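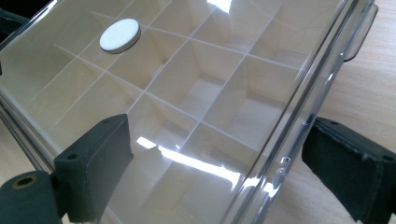
Hi Alper,

Quick catch-up on the Pondska mural panels before the October payment goes through. Nine of the 18 are painted and sealed, which puts me one behind where I said I'd be. The heron panel ate up most of two weeks (I repainted the water three times and I'm still not in love with it), but the reeds went fast and I'm really happy with those greens!

I switched to thinner glazes after the first few panels. The heavy acrylic was drying streaky on the primed board, and the lighter coats let the underpainting come through -- you'll see it best on the sunrise pair. I'd like to go back and glaze panel two to match.

Money: I've spent 2000 so far, mostly on boards and the varnish order from Curero. Framing at Fakwood hasn't been billed yet. They want final sizes by the end of the month, so please let me know if the stairwell wall at Rattanakul is still the plan -- the last row won't fit if we move to the hallway.

The open studio brought in 20 people, and two of them asked about classes. Next up are the turtles and the long dock panel.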